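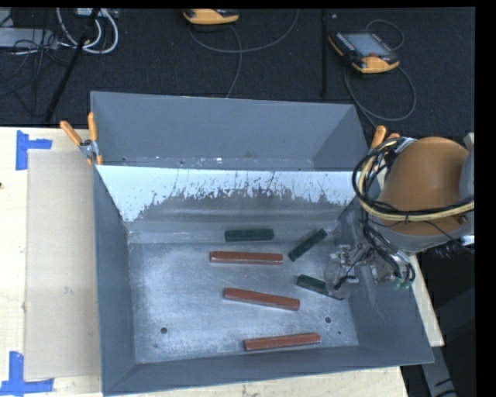 Sorting out the scrap bin (my favorite rainy-day job)

If you make things out of wood, you know how the offcuts pile up. Mine had reached the point where I was buying new boards to avoid digging for old ones! So last August I pulled everything out, and I've been so happy with how it works now that I want to share the whole routine.

First, pick a length limit and stick to it. Mine is 9 inches. Anything shorter goes straight to the kindling box unless it's walnut or cherry – I can't throw those away and I've stopped trying. Long skinny strips are worth keeping even when they look useless. They make great stir sticks, glue spreaders, shims and drawer stops.

Stand the long pieces up. Stacked flat, the one you want is always at the bottom. I use a length of wide drainpipe screwed to the wall and it holds a surprising amount.

Write on the end grain! Species and thickness, in soft pencil. It takes two seconds and you'll thank yourself when everything has gone the same shade of brown.

Leftover paint is wonderful for color coding. A quick swipe on one end tells me which pieces have been planed and which still need it. I had half a can of Bresura green from the garden gate, and it covered every piece in the shop with plenty to spare.

Pull nails and staples before anything goes into storage. A cheap magnet run slowly along each face will find the ones you missed, and your saw blade will last so much longer.

For small stuff, shallow is better than deep. My local salvage yard in Visivstead sells old metal trays for next to nothing, and a wipe with paste wax helps keep the rust off. Don't put damp wood in them, though, or you'll get black stains on oak that go deeper than you'd think.

Softwood strips also make lovely plant labels. Sand one face, write with a paint pen, and cut the bottom to a point. Mine have lasted two summers so far, and the tomatoes look very official.

Next up on this page: what to do with all the sawdust.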